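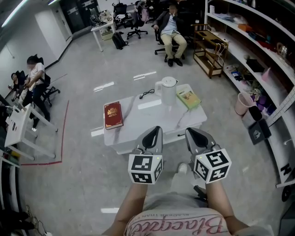

Left handheld gripper loses tracking halfway through a task, right one is fine

fjeld_and_stream
Posted 12/5/19 in Grippers & Teleop

I'm at the end of my rope and the rope wasn't long to begin with.

We use a pair of handheld grippers to record tabletop tasks, which later get replayed on an arm. Cube with printed markers on each one, camera on the head, a second camera on each gripper. The recording software is Plutlow. Nothing exotic. The task is picking up small household stuff, moving it, putting it down, and questioning your degree.

The right gripper tracks like a dream. The left one is fine for a while and then the pose jumps. It doesn't drift, it jumps, usually by a hand's width, and then it sits there in the wrong spot looking confident. A few seconds later it may or may not come home. The log says "pose accepted" the whole time, bless it.

I wouldn't have noticed except that we replayed one of these on the arm last week. The arm followed the jump faithfully, at speed, straight into the tabletop. One broken finger pad, one dent, and one colleague who had been leaning in for a better look and now stands very far back. I hit the stop about a second after it would have been useful.

What I've tried:

Swapped the batteries. Swapped the cables. Swapped the left and right cubes, and the fault stayed on the left hand, so I don't think it's a bad print. Recalibrated the head camera twice. Reinstalled Plutlow, which took most of an afternoon and changed the color of one menu.

Of 2,634 recordings so far, I have no idea how many are bad. I'd like to not watch them all. Any ideas?

torque_wench

Did you update the firmware? We had something like this and updating fixed it. Or it might have been the restart. Anyway it went away.

Detlef Stüber

Leave the firmware alone for the moment. You have two problems and you're treating them as one, which is how I lost most of an August.

First, the jump. If the fault stays with the hand when you swap the cubes, look at what that hand sees and what sees it. A flat square marker viewed at a shallow angle, or small and far off, can be solved two ways, and the software has to pick one. When it picks wrong, the cube appears to flip and the gripper goes with it. Ask whoever does the recording to hold the left gripper the way they naturally would and check how many faces the head camera gets. If it's mostly one face, there is your coin toss. Lots of people roll the left wrist inward without knowing it. I do. I was quite offended when I was shown the footage.

Then look at the floor and the tables. Anything glossy gives you stripes of glare from the ceiling lights, and when a marker passes in front of one the exposure goes up and down and the corners get eaten.

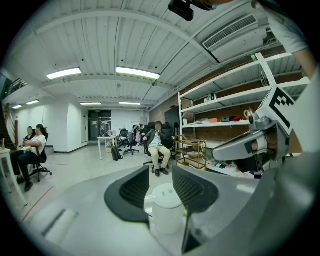 A matte cloth and fixed exposure got rid of most of ours. Fix the exposure on all the cameras while you're at it, the ones on the grippers too, or you'll be back here next month with a different title. Also check the mount on the left cube. Ours had a screw that was tight when cold and philosophical when warm.

Second, and I'd do this one today: your arm should never have followed that path. Whatever the recording says, the replay needs its own speed limit and its own idea of where the table is. We cap it at 700 mm/s in the replay script and stop dead if two poses in a row are further apart than a person could move. The same check, run offline, will go through your old recordings and list the suspects, so you can keep your eyesight. And the stop button goes in the hand of someone who is doing nothing else. A soft stop in the script doesn't count as protection for people, so keep them out of reach of the arm while it runs, curious colleague included.

Until the check is in, I wouldn't replay anything.

fjeld_and_stream

Well. It was the wrist. I record left-handed things like I'm trying to read a watch.

Ran the jump check overnight and it flagged 899 recordings, which is a number I'll be presenting to my boss in a small font. Nearly all are mine. The mount screw was fine. The glare I haven't dealt with yet, but a cloth is on order.

The speed cap is in, along with a keep-out height for the table. I fed it the recording that caused the dent, with the arm powered off this time, and the script refused to start. There's tape on the floor around the arm now too.

torque_wench

Still would have updated the firmware.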